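Search this site
Type and hit enter
Recent reviews

We use cookies to remember your settings. OK, got it

Geker desk lamp, after a summer of late nights

I bought the Geker because my old lamp started buzzing, and I was sick of squinting at my screen with a glare stripe down the middle. I paid $90 for it, so I wanted it to be good (I really did!) and mostly it is.

Setup took me maybe ten minutes, and most of that was hunting for a screwdriver. The clamp is solid and fits a tabletop up to 35 millimeters thick. The head tilts every which way, and the light itself is lovely, soft and even, with a warm setting I leave on from dinnertime onward. I tried the Barkia lamp at a friend's place before this one and it felt like sitting in a dentist's chair.

Now the grumbles. The dimmer is a touch strip, and it's so sensitive that I change the brightness every time I dust. It also forgets your last setting if you unplug it, which drives me nuts. And the cord is short! I ended up running an extension behind the bookcase, and it looks awful.

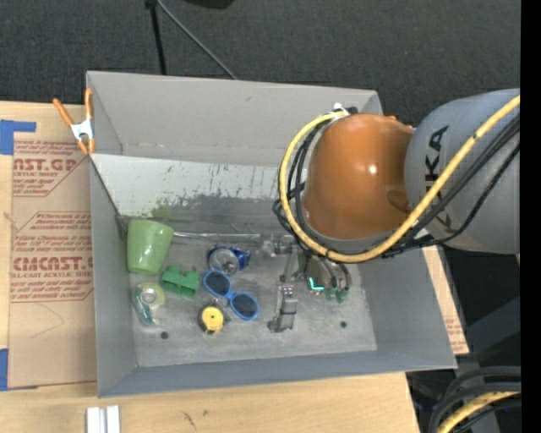
I do a lot of fiddly reading at night, small print and footnotes, and I've gone through more than 500 pages under this thing since June without the tired eyes I used to get. The Edet I had before was cheaper, but it threw a hard shadow right where my hand goes when I take notes.

I ordered mine from Rendier and it came well packed, with a spare clamp pad taped inside the lid. If they ever make one with a plain old knob, I'll buy a second for the bedroom.

Get new reviews by email
Your email address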